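Home | About | Past exhibitions | Minutes | Contact

Plasisbridge Museum Friends - minutes, 22 Sep 2025

I took the notes again, so grumbles to me please. We started a bit late as the kettle was slow, and then went straight into the animal anatomy show, which is what everyone had come for!

Dates. The touring firm, Tristach, can let us have the specimens from December, provided we give them the long gallery and keep the blinds down. I read out their letter (it goes on a bit) and the meeting was happy. They want 3000 pounds up front, and we agreed to pay it once the insurance wording has been put right.

What we're getting. The horse is definitely coming, along with the ostrich and a case of blood vessel casts - rabbit, duck and lamb. I'd hoped for the shark but it's promised to Herkow until spring. Several people were sad about that, me included.

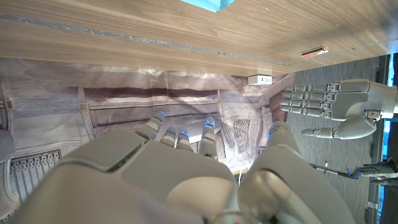 A hand reaching up, fingertips lit blue.

Labels. We had a long natter about how much to say on where the animals came from. I think we should say it plainly on the first panel, with the donor zoo or farm named wherever Tristach will let us. Agreed, and I'm to write a draft. The word "plastinated" needs explaining as well, and I've been told to keep it short (fair enough, my last panel was an essay).

School visits. We'll take three classes a week, mornings only. Under 15s to come in with an adult, and there'll be a quiet way round that misses out the horse's head for anyone who'd sooner not see it.
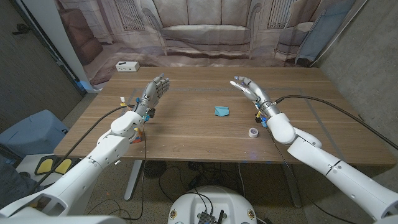
Yaw Bawa wasn't keen on the quiet route and said that children cope with this sort of thing far better than their parents do, and that the money would be better spent on a decent talk about how the casts are made. He did say he'd go along with it if the talk went ahead too. I said I'd ask Hodoroagă, the studio that prepares the casts, whether they'd send a speaker, and we left it there.

Any other business. The gallery door still sticks. The guest book from the bird egg show is full and very nice to read, so do have a look - it's in the tall cupboard with the spare lamps.

Next meeting when the contract is back, same room.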